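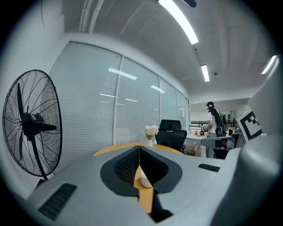
Hand-held gripper over the cup used in the wrist tests, with a second operator at the far desk.

The fault that cost Koltcombe 232 recordings was first logged as operator error. It stayed logged that way for most of April, until Yutong Xia compared the jaw width readings with the video and found that the two did not agree.

Xia maintains the hand-held grippers at Koltcombe, where people carry out table tasks with the tools and the recordings are used to train robot arms. The arms copy both the path of the hand and the opening of the jaws. If the jaw reading is wrong, the arm learns to close at the wrong moment.

"The first sign was on the robot side," Xia said. "The arm reached the cup correctly and then closed early. It pushed the cup over, or it pressed down on the rim. We retrained twice before we looked at the input data."

Riet Dijkstra, who runs the arm, had stopped it by hand on each occasion. She described the third stop as the one that changed the schedule. The arm had closed on nothing, registered a successful grasp and started its transfer move toward the drop-off point while she was still leaning in to set the cup upright.

"The speed was low and I had the stop button in my left hand," Dijkstra said. "It touched my sleeve. I filed it as a contact event and took the cell out of service the same afternoon. The procedure says nobody is inside the line while the controller is live, and I was inside the line. Both of those things went into the report."

The report produced two findings. The second concerned access to the cell, and the remedy was a gate switch that drops power to the arm when it is opened. The first concerned the data, and took longer.

Each gripper tracks its jaws by means of an encoder on the linkage. Xia found that on one tool the encoder magnet had worked loose in its seat. At rest it read correctly. After a fast closing motion it lagged, then jumped forward by as much as 8 millimeters.

"It's an adhesive joint," she said. "The supplier changed the adhesive between batches, and we didn't have a check for that. The bench test opens and closes the jaws slowly, so the magnet stays where it should. Every tool passed."

Why was it put down to the operators? Evelien Willems, who reviews the recordings, said that was her decision. The bad files came mostly from two people, and both of them worked quickly.

"I saw a jump in the jaw trace and I assumed a hard squeeze on the trigger," Willems said. "I sent them both back for a refresher. They did the refresher, they slowed down, and the jumps became less frequent. It looked like the training had worked. What had happened is that they were no longer moving fast enough to shift the magnet."

She has since apologized to both operators and corrected their records.

The repair is a mechanical one. Xia replaced the glued seat with a pinned one, a part made by Kikmont to her drawing, and fitted it to every tool in use. The bench test now includes 3,000 fast cycles, with the jaw position measured separately by a dial gauge before and after. A tool that differs by more than a quarter of a millimeter is rejected.

There is also a software check. Cenach, the program that sorts incoming recordings, now estimates the jaw opening from the video and compares it with the encoder. A mismatch lasting more than five frames puts the file on hold and flags the tool by serial number. The operator's name is left off the flag. Willems asked for that.

I asked Xia whether the affected recordings could be saved. She said a few might be, using the video estimate in place of the encoder, but she was against it.

"The estimate is good enough to detect a fault. I wouldn't train on it. When the pads are nearly closed, the camera sees very little of the gap, and that is the part of the motion we care about."

The recordings were deleted from the training set and kept in a separate store for testing the check. Collection of the cup task has been restarted with the pinned tools.

Dijkstra has the arm running again at reduced speed. A grasp now has to be confirmed by motor current as well as jaw position before the transfer move is released. She plans to keep the speed limit in place until the gate switch has been through its second inspection, and she has asked for the contact event to stay open until then.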